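Labor > Prüflisten > Greifervergleich Tarneo / Voyle

Suche Prüfliste, Gerät … Los

Sichtprüfung vor dem Vergleichslauf, Stand 4. Oktober 2020

1. Not-Halt beidseitig: löst aus. Links erst beim beherzten Drücken – Feder bestellt.
2. Fingerspiel: beide im Soll. Der Voyle klappert trotzdem, vermutlich aus Überzeugung.
3. Greifkraft: bis zu 59 N eingestellt, für Obst gedrosselt. Die Birne vom September mahnt.
4. Kabelführung: offen. Schlaufen am Oberarm neu binden, Boden freiräumen. Steht seit 11 Prüfungen hier.
5. Tischfuge: Höhenversatz messen, Wert eintragen. Feld leer, wie immer.
6. Dauerlauf: 200 Zyklen je Greifer, ohne Aufsicht nicht zulässig. Kaffeeholen gilt als ohne Aufsicht.
7. Griffprobe Mango, linker Arm, rechter Greifer offen:
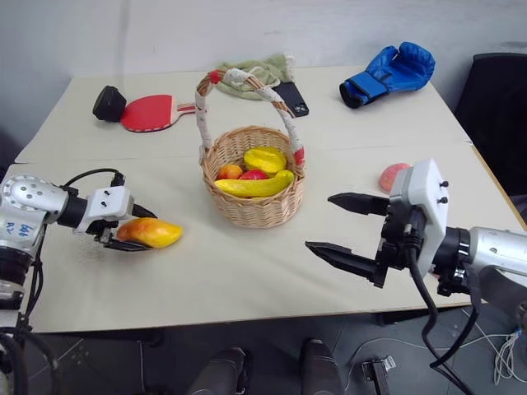
Branwen Prydderch merkt an, die Kraftgrenze gehöre in die Steuerung und nicht auf einen Zettel, den beim Schichtwechsel keiner liest. Übernommen, Punkt 3 bleibt bis dahin gelb.

Freigabe: mit Auflagen. E. Nicholas

Zuletzt geändert
Bistavow: Kamerahalter, Drehmomente
Zistero-Steuerung: Watchdog prüfen
Fingerbeläge tauschen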